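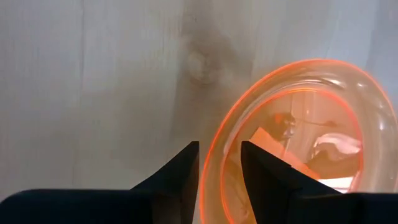

By Şükran Kocabaş, Turdale Press Office
20/10/2020

Turdale opens registration for winter meal program in Vudbridge

VUDBRIDGE – Turdale, the community meals provider, has opened registration for its winter program, which will serve hot lunches to older residents of Vudbridge and the surrounding villages beginning in November. Registration is free and can be completed by phone, by mail or at the Turdale office on Rirnitach Street.

The program will run for its sixth winter. Last season Turdale served lunch to 592 residents. It has places for 1175 this year, after an agreement with the catering firm Gündoğdu gave it the use of a second kitchen on weekday mornings.

"We had a waiting list by the second week last winter, and some people on it never got a place," said Ruaridh Haldane, program director at Turdale. "The second kitchen lets us cook for the north side of town separately. The vans leave earlier and the food doesn't sit as long."

Meals will be delivered between 11:30 a.m. and 1 p.m. Each lunch includes a main dish, a vegetable, bread and fruit. Low-salt, vegetarian and soft-food menus are available and should be requested on the registration form. Changes to a menu take three working days.
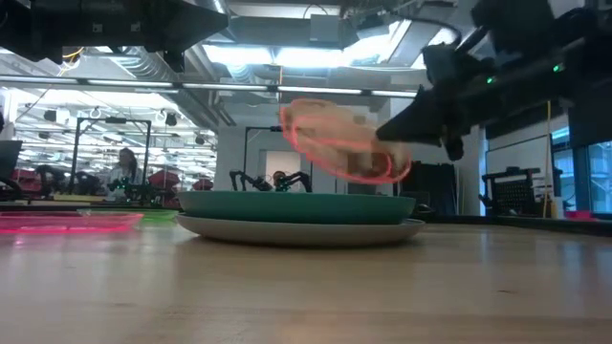 Residents who prefer to eat in company can choose the lunch room at Rirnitach Street, which has 53 seats. Seats are booked a week at a time. A bus will collect people from the library stop and the health center and bring them back after the meal. Anyone who uses a wheelchair should say so when booking so that the right bus is sent.

Anyone aged 65 or over who lives in the Vudbridge area can register. Younger residents may join if they are recovering from surgery or have a long-term illness. A doctor's letter is not required, but Turdale staff may call to ask about diet and allergies.

The price of a lunch has not changed from last year. Households that have trouble paying can ask for a reduced rate on the same form, and the request is handled by one member of the office staff.

Turdale is also looking for drivers for the two northern routes. Drivers need a valid license and must be free on at least two mornings a week. Fuel costs are paid at the end of each month.

Registration forms can be requested from the Turdale office or by writing to Turdale, P.O. Box 1332, Vudbridge. Media questions should be sent to Şükran Kocabaş at the same address.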